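Plenalness Tabletop Chemistry Kit
Progress report to Flandska
Prepared by Damir Đorđević, Imel
September 2021

Where the work stands

The grant pays for a set of short color-mixing activities that a teacher can run on one table, using plain glassware and colored water. Since the last report we have finished the written cards, settled the list of equipment and started trial setups in the long room at Imel. There are 12 activities in the set. Most of them use the same few pieces, and that was a condition of the grant.

Two things are behind schedule. The storage boxes are not ordered yet, and the teacher notes still need a proper edit. Neither one affects the money drawn so far.

Equipment

The basic set is a glass beaker, a test tube, a stirring rod, a small glass jar and a bowl. We dropped the second beaker after the May trials. People were using it as a place to put things down, and the bowl does that job better. It is wide and hard to knock over.

The glassware comes from Willems. The first delivery was short on test tubes, and the missing ones came with the second. We have asked for the same tube size throughout so that the fill lines on the cards stay right.

Colors are blue and yellow to start with. The main activity puts a little yellow in the beaker and blue in the tube, and the class is asked to write down what they expect before anything is poured. Red comes in on the later cards. We tested it as a starting color, but it hid the other color too quickly and the class had little to write down.

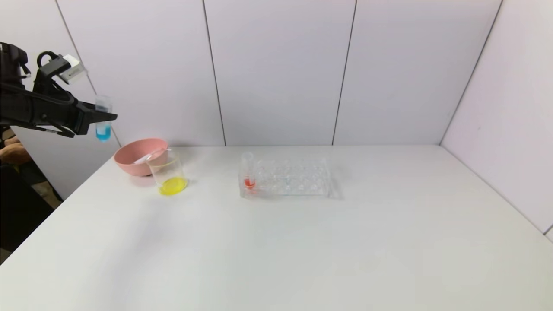 Will schools need a sink in the room to run the activities?
A bucket and a jug of tap water are enough for every card in the set. A sink makes the cleanup faster.

Table layout

We spent more time on layout than planned. In May each trial table was set up differently, and the written results could not be compared. One group had the glassware lined up along the front and kept reaching over it. Another had everything in the middle with no room to write.

The cards now ask for the pieces to be kept together toward the back and to the left, with the front of the table left for paper. Left-handed students can flip the layout. We also ask for a plain white surface. Where a school only has dark or patterned tables, a sheet of white card under the beaker does the job, and we will put one in each box.

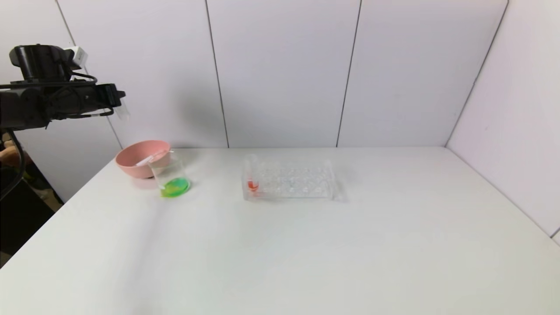
The layout card has been rewritten twice, and the present version is shorter than either of the earlier ones. It used to give distances in inches, which teachers ignored. Now it gives positions in words. The bowl goes down first, near the wall, and the beaker stands directly in front of it and slightly to the right, close enough that the two overlap when you look from the front. The drawback is that a pink bowl behind clear glass can change how a pale color looks. We noted this for the later activities, where the class has to judge a weak yellow, and those cards will tell the teacher to slide the bowl away before the color is read. We looked at buying white bowls for the same reason. The pink ones were already paid for, and moving the bowl costs nothing.

Cleanup and packing

Cleanup was the weakest part of the May version. The card said "clear the table" and left it at that. Glass went back into the kit with liquid still in it, and labels came off. The new cleanup card has its own order:

Pour all liquids into the bucket.
Rinse the beaker and the tube.
Put small glass in the bowl to carry it.
Wipe the table last.

The bowl step is new. Small pieces such as jars used to be carried by hand, two or more at a time, and that is how most of our breakage happened. The bowl holds them low and keeps them from rolling off the table. It should not be used for the tall pieces, which tip over the rim, and the card says so.
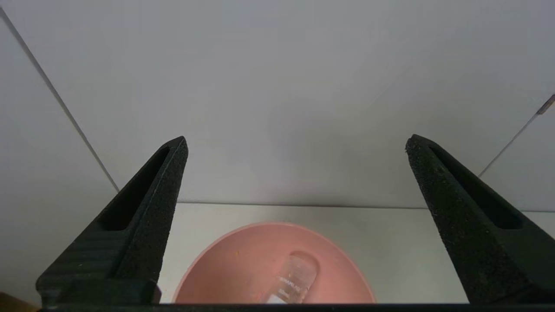

Small glass jar lying in the carrying bowl.

We are still looking at what should line the storage box. Foam holds the glass well but stays damp if a kit is packed in a hurry. Cloth dries faster and can be washed – teachers prefer it – but the pieces shift more in transport. Willems has offered a divided cardboard insert that we have not tried yet. We would like to test all three before ordering boxes, and that accounts for most of the delay mentioned at the start of this report.

Schools and reach

So far 39 teachers have signed up to receive a kit. If each of them uses it with their usual classes, the activities will reach over 1,000 students in the first school year. We have not promised delivery dates to anyone. A few teachers have asked for the cards ahead of the glassware so they can plan, and we are sending those out as plain printed sheets.

Spending

Glassware and bowls are within budget. Printing will come in slightly under, mainly due to the shorter cards. The box line has not been touched. We ask that it be carried over to the next period unchanged.

Next period

Test the box linings and order the boxes.
Finish the edit of the teacher notes.
Add the "move the bowl" line to the later cards and reprint them.
Agree on spare glass with Willems, mainly test tubes and jars.

The next report will include the first comments from schools using the full kit.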